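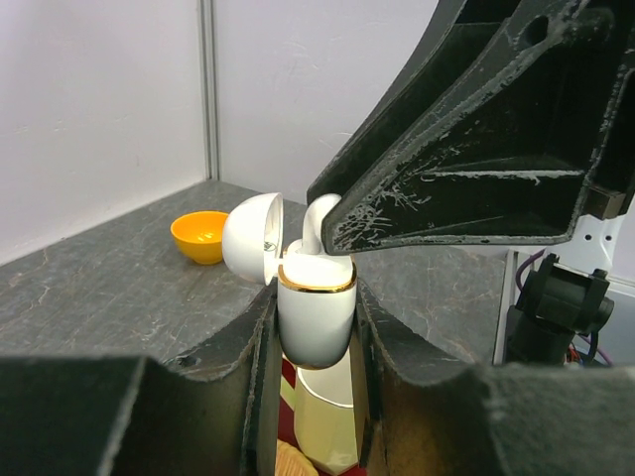 イヤホンケースの定位置、どこにしてる?(解決しない相談)

1 まめ皿係
大理石柄の天板に、赤い丸盆と竹の四角い編みかごを置いて「小物置き場」と呼んでいます。呼んでいるだけで、白いイヤホンケースは毎朝どこかへ行きます。盆はTistariで1,870円。安いのに塗りの艶だけは立派で、散らかっていても来客時のように見えるのが困りもの。

2 引き出し三段目
>>1
盆の上にかごを重ねる必要ある? 受け皿の受け皿では。

3 まめ皿係
>>2
かごがないとケースが盆の上で滑るんです。ただ、かごを置くとマグの場所が狭い。結果こうなります。

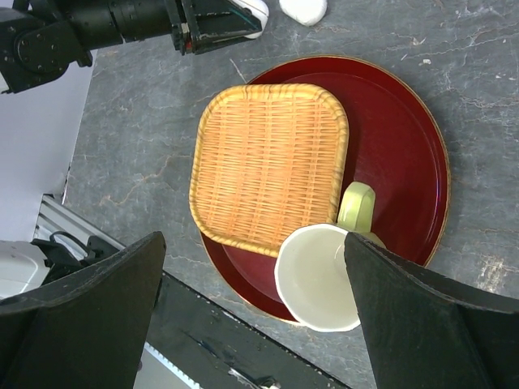
4 ねこぜ
マグが優先だと思います。飲み物とイヤホンを同じ盆に載せた時点で、事故の予約をしているようなもの。うちはPlindicoの仕切り箱に移してから3か月、一度も探していません。箱ごと見失ったことは2回あります。

5 引き出し三段目
>>4
それは探してるだろ。

6 ねこぜ
>>5
箱を探したのであって、イヤホンは探していません。

7 まめ皿係
ふたを開けたまま置く癖も直したいです。金色の縁取りが気に入って買ったケースなので、つい開けて眺めてしまう。奥の橙色の鉢に入れる案も考えましたが、あれはみかん用で、冬になると埋まります。 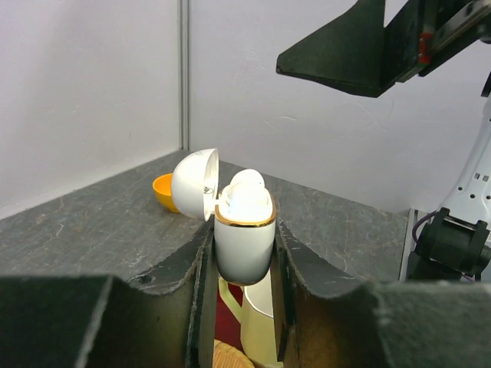 8 深夜の布巾
鉢に一票。みかんのほうをどかせばいい。だいたい竹かごは編み目に埃がたまるし、小物向きじゃないよ。Hofstetterの細いブラシで掃除してるけど、終わる頃には何を片付けてたのか忘れてる。

9 引き出し三段目
>>8
みかんに罪はない。鉢は却下。かごだけ残して盆を外すのが正解。

10 まめ皿係
>>9
盆を外すのだけは嫌です。高さ6センチの棚にしまう予定で買って、入らなかった盆なんです。出しておくしかない。
とりあえずマグは立てて右、かごは左、橙の鉢は奥、で暫定とします。

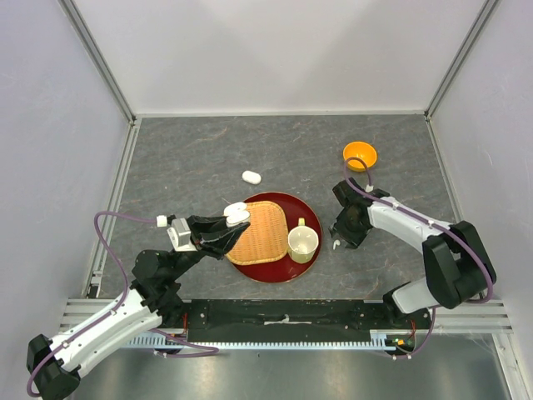 11 ねこぜ
>>10
左右で分けるのは賛成。ただ、白い小物が多いお宅は結局見失います。色付きのケースカバーをどうぞ。Parnmontに赤があります。

12 引き出し三段目
>>11
赤い盆に赤いカバーを置かせる気か。

13 まめ皿係
緑を注文しました。届くまではかごの中です。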